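Folding and sorting: a gallery from the back room

Firker is a clothing and household goods reuse shop with a back room behind it. Most visitors see only the front, where the rails and the bargain bins are. The back room is where bags are opened, clothes are checked, folded and labelled, and the shelves are filled with whatever cannot go out yet.

The gallery covers one part of that work, the folding of T-shirts. T-shirts are the largest single group of clothes that come in. Last year the shop put out 2,989 of them, against a target of 3,000, and nearly all were folded by hand on the same few tables. Notes on the folding method, the room and the shelving are given between the pictures for people who have asked about them, mainly other shops in the Vandau group and schools that run their own uniform sales.

The pictures can be used in newsletters and on noticeboards without asking, as long as Firker is named.

1. The folding table

The folding table is white and rectangular and stands clear of the wall, so that it can be reached from more than one side. A white top was chosen after a long period with a dark one. Marks, loose threads and missing stitches show up better against white, and so do crumbs, which means the table gets wiped more often than the old one did.

The table is wide enough for an adult T-shirt laid out flat with both sleeves open. Smaller tables were tried and the sleeves hung over the side, which pulled the shoulders out of line before the first fold was made.

The orange T-shirt has been brought down to a roughly square shape, with the small white label near the top. The upper edge is still a little crumpled.
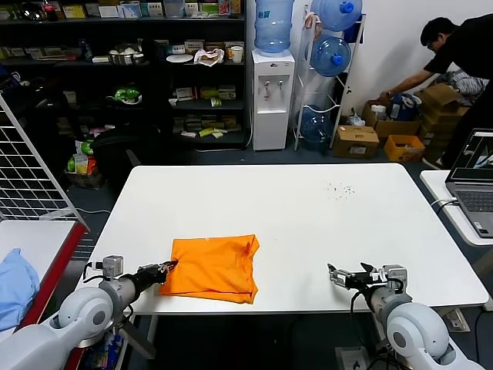
2. How the shop folds a T-shirt

There are many ways of folding a T-shirt and the shop does not claim that its own is the best. It was settled on because the result fits the shelves at the front, which are 40 centimetres deep, and because it can be learned in one morning.

Lay the shirt face down with the neck away from you. Smooth it from the middle out to the sides with the flat of the hand.

Fold one side in towards the centre, from the middle of the shoulder to the hem. Turn the sleeve back on itself so that it lies along the fold and does not stick out past it.

Do the same on the other side. The two edges should come close to each other down the middle of the back. They do not have to meet.

Bring the hem up to just below the neck. For thick shirts, stop there. For thin ones, fold once more.

Turn the shirt over and straighten the neck. Press down once with both hands to let the air out.

A good deal of time was once spent on making every fold exact. This has been dropped. Customers pick up the shirts, open them and put them back, and the piles have to be done again by the end of the day in any case. A square that stacks without sliding is good enough.

Shirts with a large print are folded with more care. If a fold runs through the middle of thick lettering and the shirt then sits at the bottom of a pile for some weeks, the print can crack along the line. Where the print is in the centre of the chest, the sides are folded in a little further so that the lettering stays flat. Where it is low down near the hem, the hem is brought up loosely and not pressed.

Children's sizes are folded in half lengthways and then in half again. They go in baskets and not on shelves.

3. Bright colours

Orange, yellow and lime green shirts arrive mostly in summer, from sports days, fun runs and company events. A single delivery from Ostrowski, the packaging firm on the same estate, brought in 293 event shirts, all new. They were sold in bundles for use as painting and gardening clothes, and the last bundle went in December.

Single bright shirts are harder to place. They are put on the same shelf as the plain colours, near the middle of the pile, with the folded edge facing out. Kept together in a block they tend to be passed over. Mixed in, they sell at much the same speed as the blues and greys.

Bright shirts are also checked for fading across the shoulders. A shirt that has been dried outdoors many times can look even in colour until it is folded and the shoulder lies next to the hem. If the difference is plain to see, the shirt is sold at the lower price.

4. Printed shirts

Any shirt with lettering is read before it goes out. Team names, place names and the names of shops are all fine. Shirts that could be taken for the current uniform of a local firm are set aside and the firm is asked whether it would like them back. Juleo, the cleaning company, has asked for all of its old tunics to be returned, and a box is kept for them.

Printed shirts are priced the same as plain ones. A separate rail for them was tried for one season at the front of the shop, but it took up space and made little difference to sales.

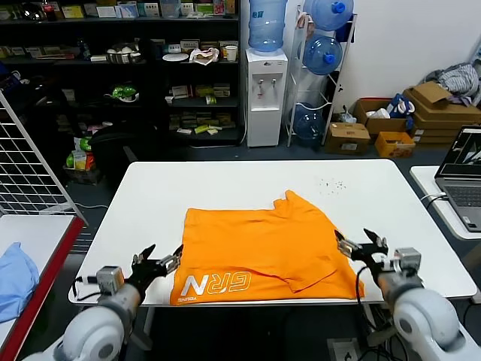

Orange T-shirt folded roughly in half, with the letters "GRN" along the bottom left edge.

5. The shelving

The tall black shelving unit at the back holds a mixture of things: boxes, packages and household goods. A metal bowl, a white plate and a white cup share the middle shelf with a crumpled paper bag. The lower shelves have more small boxes in stacks.

Household goods are not sorted in the same way as clothes. Clothes can be checked and priced in a minute or two. A bowl or a plate may be one of a set, and the rest of the set may be at the bottom of another bag, so single pieces wait on the shelves until the whole delivery has been opened. If no match has been found by the following Wednesday, they are priced singly and taken through to the front.

Cardboard boxes are kept if they are clean and hold their shape. They are used for glass and for customers who buy more than they can carry. Boxes that have been taped more than twice go for recycling.

The order of the shelves has been changed several times. At present the rule is that heavy things go low, things waiting for a match go in the middle, and light boxes go at the top. The rule is not always kept, particularly at the end of a busy afternoon.

6. The side table

The second table, with the red edge, stands to the left of the folding table. A light blue cloth lies on it. The side table is used for anything that is not ready to be folded: pieces that need a second look, pieces without a size label, and cloths for wiping down.

Keeping these things off the main table has saved more time than any change to the folding itself. When there was only one table, unfinished clothes gathered along the far side and were often folded into the wrong pile.

The white wire grid panel behind it is of the kind used for hanging displays in shops. Grid panels are useful in a small shop as they take hooks, baskets and short rails, and can be moved by one person. Firker has bought all of its panels second-hand.

7. Questions the shop is often asked

Clothes are accepted clean, in tied bags or closed boxes. They do not have to be ironed or folded, and it is quicker for the shop if they are not, as every piece is opened for checking.

Single socks, worn underwear and pillows cannot be taken. Towels and sheets can, even if they are worn, and are passed on for animal bedding.

T-shirts with small holes are kept if the cloth is otherwise sound. They are cut into squares and sold by weight as cleaning rags. White cotton is the most wanted for this. Shirts with thick prints are less suitable, as the printed part does not soak anything up and has to be cut away.

Other shops in the Vandau group may borrow the printed folding sheet, which has the same steps as those given in section 2 with a drawing for each. Ask for it at the till. Copies are A4 and can be pinned up above a table.

The next gallery page will cover shoes and bags.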